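CLELLIDPORT, 1 January 2022 – The coat room at the Sison community hall has reopened with new wall-mounted hanging strips, replacing the freestanding rails that had served the building's east entrance. Work was carried out in December by Brusine, a local fitting contractor, and covered both long walls of the room.

The old rails stood on casters and took up most of the floor. When fully loaded they leaned, and the end uprights had worked loose at the base. Two were taken out of service last winter and the others were kept in use with added bracing.

Under the new layout, narrow vertical strips are fixed directly to the wall, with toothed racks mounted upright beside them. The teeth let the supports be set at different heights, so a section can be changed from long coats to jackets or children's clothing. Supports lift out by hand and are reset one tooth at a time. The strips are a cream color, set against the pale gray-white of the existing walls.

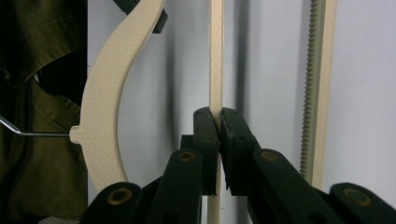
A cream-colored strip at the wall, with a hanger and an olive-green garment to the left and a toothed rack to the right.

Shiela Dagdag, facilities manager for the hall, said the room can now hold up to 100 garments at one time. The old rails held 93, but only with coats pressed together and the center aisle partly blocked.

"The gain in number is small," Dagdag said. "The gain in floor space is what we paid for. You can get a stroller to the back wall and turn it."

The contract came to $2,395, including removal of the old rails and repair of the wall surface behind them. The first quote, at $2,061, left out the wall repair and was revised after a site visit. Drevis supplied the racks and supports. Installation was scheduled for a period when the hall had no evening bookings, and the main entrance stayed open during the work.

Screw positions were marked from a level line and drilled into the studs where possible. Two sections on the north wall fell between studs and were fixed with anchors. Those sections have been assigned to light clothing only, and a label on each gives the limit.

Hangers from the old room have been kept where the hooks were sound. Bent hooks and split hangers were discarded. Groups that store costumes or uniforms at the hall are asked to use the closed cupboard in the corridor, as the new sections are for day use.

Garments left in the coat room during the changeover are being held at the front office. Owners can collect them during normal hours by describing the item and the date it was left. Anything not claimed by the end of the month will go to the hall's clothing exchange.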